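I read again last week that the album is dead, and this time the writer was a person whose taste I trust, so it bothered me more than usual. The argument was the known one. People listen to single songs, the services pay by the song, and so a band that spends two years on eleven connected tracks is working for a world that closed already.

I do not agree, and my reason is a small one. In March I bought a cassette by Kekmont, a trio from a town I had to look up. It is called Rimkutė, after the street where they rehearse. On the streaming service the most popular song from it had 2293 plays when I looked, and the last song had 18. I find this second number very sad, for the last song is the best thing they have made. It is slow, the drums come in late, and the singer repeats one line from the opening track, but lower and with other chords under it. If you did not hear the opening track, it is only a line. If you did, you have to put down what you are holding.

This effect cannot be made in a single song. It needs the half hour before it. I think many listeners would like it if they met it, but the service never brings them there. It offers them track two, because track two begins loud, and then it offers them a different band.

My friends tell me that I am romantic about the format, and that in 2000 we all bought albums with two good songs and a lot of filling. It is true. I still own several of them. But a bad album proves only that somebody had to fill the disc. Today no one has to, and the bands who make a long record do it by choice – so the long records of small bands are, in my opinion, better than they were.

What I would ask from the labels is modest. Flilline, who put out the cassette, released five songs from it one by one before the full record came. I understand why they did it. A small label needs to be noticed more than once. But when the record arrived, half of it was already old to the people who care most, and these people heard it with holes. Kakik, a label of the same size, gives out one song and then waits. I do not know if they sell more or less this way. I know that I sit down for their records and I listen from the start.

The reviewers can help also. Too often a review names three songs "to begin with," and the reader begins with them and ends with them. I have written such reviews myself, and I regret it a little.

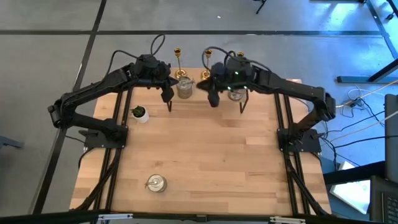

I would prefer that we write which side to put on first, and at what hour, and leave the songs unnamed. The reader who wants only one song will find it without our help. For the other reader, the one who has half an hour in the evening and no plan, we could simply say that the record is 32 minutes long and should be played to the end.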